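Selari Drinks Waste Reduction Project
Progress report to the Hidberg Fund, second period
Prepared by Marjan Taheri, project manager

Summary

Work is on schedule and within budget. The bottle return trial opened in Oltton in June and is running at 4 sites. The leaflet and the shop posters are finished. The school visits have started later than we planned.
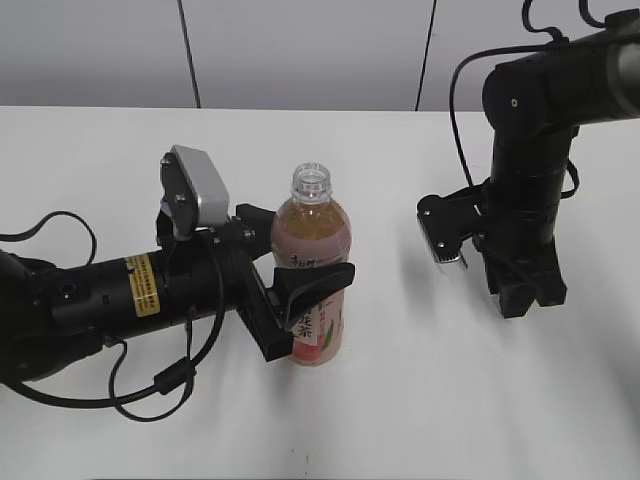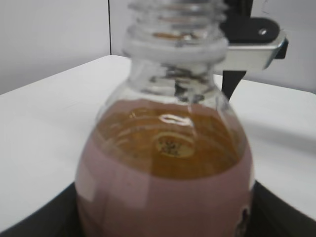
Plastic drink bottles are the main item covered by the return trial.

Return trial

The four sites are the library, the bus station, the Alipour grocery on Mill Road, and the sports center. Each has a locked bin and a sign with the list of accepted items. The bus station bin was moved closer to the ticket office after the cleaning crew found household trash in it. Mixed trash has dropped there but is still higher than at the other sites.

We asked people to empty their bottles before returning them. Many did not, and the bin liners leaked. Thicker liners are now in use at all sites, and the signs have been reprinted with the word EMPTY at the top.

Households

More than 200 households have signed up, against a target of 200 for this period. Sign-ups came mainly through the library desk. The mailing to apartment buildings brought in very few, and we do not plan to repeat it. Kourosh Tehrani is talking to two building managers about putting a sign-up sheet in the lobbies.

Schools

Visits were due to begin in spring. Both schools asked us to wait until after testing, and the first visit reached 70 students. The remaining visits are booked for the fall. The lesson plan needs a shorter version for the younger grades.

Spending

Printing went over its budget line because of the new signs. Travel is under by a similar amount, and we would like your approval to move the difference across. No other changes are requested.

Next period

Collect from the sports center twice a week during the summer season. Finish the short lesson plan. Agree on a hauling contract for next year, as the current one ends with the trial.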